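Robot Manipulation Lab, Handout 4
Failure case: slip and nesting in the shuttlecock task
Posted Wednesday, May 20, 2020

Read this before you start the lab. Bring your log sheets from Handout 3.

The task is simple to state. Pick up plastic shuttlecocks from the table and put them in the clear container, one per cycle. The arm runs the Ulard controller, and the demonstrations were collected with the Nevemard hand tool. We ran 464 cycles. The controller logged 326 of them as successful. When the logs were checked against the video, part of that 326 was wrong, and this handout deals with how that happened.

Two faults were found.

Fault A: nested pickup. Shuttlecocks are made to stack. If one is lying with its base in the open skirt of another, a grasp on the front one can bring both. The controller reads pad separation and nothing else, so a pair gripped at the skirt looks to it like a single item.
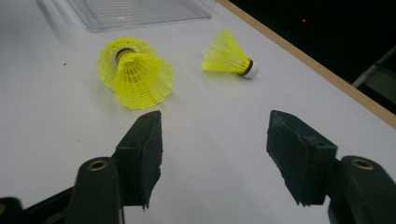

The planner picks the nearest target by default. It has no term for overlap. For the lab you will add one, using the distance between detected skirt centers, and rerun the planner on the stored scenes. Keep your threshold in a config file. Do not hard-code it.

Fault B: slip after a good close. The skirt is an open mesh and it flexes. The pads close, the force reading rises past the limit, and the grasp flag is set to TRUE. The mesh then gives, the force falls, and the flag stays TRUE. In the Delaunay version of the code the flag is read once per cycle. The arm carries on to the container and opens over it whether or not there is anything left to release.

The safety side of this is more serious than the bad count. Twice, a dropped shuttlecock ended up under the wrist on the return move. The arm pressed down on it and did not stop, as the contact check was switched off whenever the grasp flag was set. With a light plastic part the damage was a crushed skirt. With a hand on the table it would have been an injury. The contact check now stays on for the full cycle. If you find it off on your station, press the stop and report it.
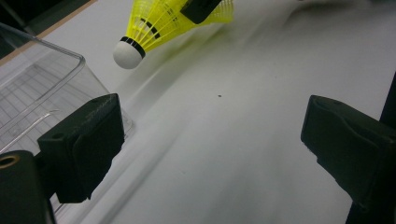
Fletgate: We saw the same thing on our station in September with the older pads. Polling the flag faster didn't fix it. The force signal was noisy enough that we got false drops all through the transfer, and we ended up averaging over a short window and checking pad separation as well. I would put that in the handout.

That comment is now part of the exercise. Try the window method in question 3 and compare it with a plain threshold.

Work to hand in:

1. A timeline of one Fault B cycle, showing force, pad separation and grasp flag.
2. Your overlap term, with the scenes where it changed the chosen target.
3. A drop detector, tested on the stored force file (3,000 samples).
4. One paragraph on why the contact check should not depend on the grasp flag.

Stations must be powered down before you reach over the table.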